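Teaching a sim robot to open a door - how many demos are enough?

Posted by clurnis_mom in School Clubs & Projects

I help out with the robotics club at our middle school, and this year the kids picked the simulated household track of the Semley challenge. I know laptops, I don't know robots! The task is getting a two-armed robot to open an interior door inside a virtual house. We drive it by hand, save each run as a demo, then train on the pile.
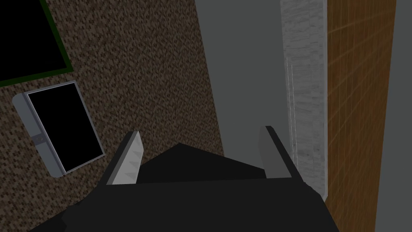
So far we've saved 600 runs and the trained version still misses the handle more often than it gets it. The kids want to keep recording until December. I'd like to know if that's a waste of their afternoons, or if we should change how we record. Also the wrist view makes half of them dizzy, and I'm not sure we even need it.

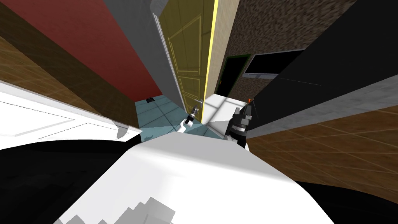 pongsiri_bench
Club mentor, high school level

600 is plenty for one door. I'd bet your runs are all over the place - one kid comes in from the left, another one swings wide, somebody uses the other arm halfway through. Pick one arm for the handle and have everybody stick to it. Park the other arm out of the way with the gripper open and leave it alone.

Then look at your start poses. We had 1,034 runs our first year and almost all of them began from the same spot, so our robot was great at that one spot and hopeless a step to the side. We threw out the sloppy ones, recorded new ones from 10 different starting places, and it got a lot better in a couple of weeks.
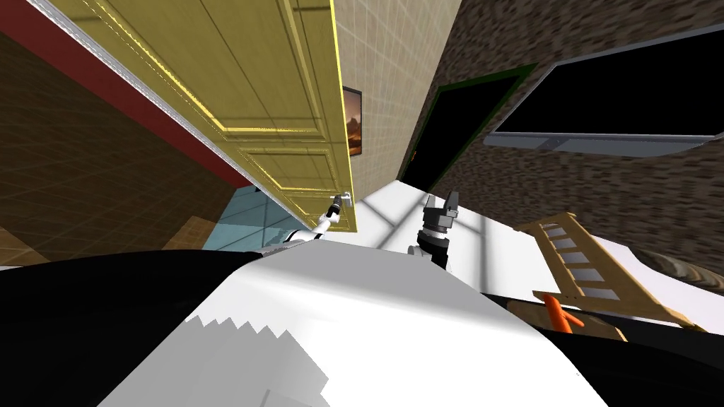 Keep the wrist view, by the way. The head view gets crowded with the robot's own body and arms once you're close to the door, and the last little bit before the fingers close is where you need the help. Let the dizzy kids drive from the head view and just save both.

flodeck_fan
New member

Is your lever set to turn or is it fixed? Ours was fixed in the settings file and we lost 2 whole meetings to it lol. Check that first. No idea about the demos, sorry, we wrote ours as a script.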